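Teleop notes, the heatsink box

Wednesday night, quick one before bed. Been meaning to write this up for a week.

So the job now is the old PC at Banesora. Big aluminum heatsink, copper plate bolted on, board tucked underneath. I drive the arm by hand from the desk, it records, we do it again. And again. Target is 56 good demos before Bhavana will even look at training. I have 9. Nine!

Problem is mostly glare. Fins go pure white under the shop lights and from the wrist view I loose all sense of depth. Tried going by the brass screw on the copper plate, okay for side to side, useless for height. Krishnamoorthy says pick a landmark on the board and stick with it. Mine is the coin cell. Has BATTERY printed right next to it, hard to miss even in the shade.

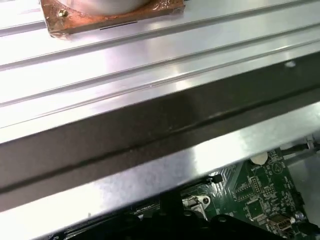 What I changed

Slower approach. Way slower. I was diving in like it was a video game.

Lamp moved to the left, bounced off the wall. Helps a bit. Not enough.

Stop fixing mistakes mid demo. If I bump the heatsink I toss the whole run. Bhavana was pretty firm about this, says the policy learns my wobble along with everything else. Fair.

Cable on the right, the black one with the white connector, leave it alone. Go over, never under. Learned that one the hard way on Monday's box.

Still annoyed by

The Harkano controller. Dead zone in the middle of the stick is huge, so tiny moves come out as a lurch. There's a setting for it somewhere, havent found teh right menu.

Also my neck.

More runs tomorrow if the arm is free, Krishnamoorthy has it booked till lunch.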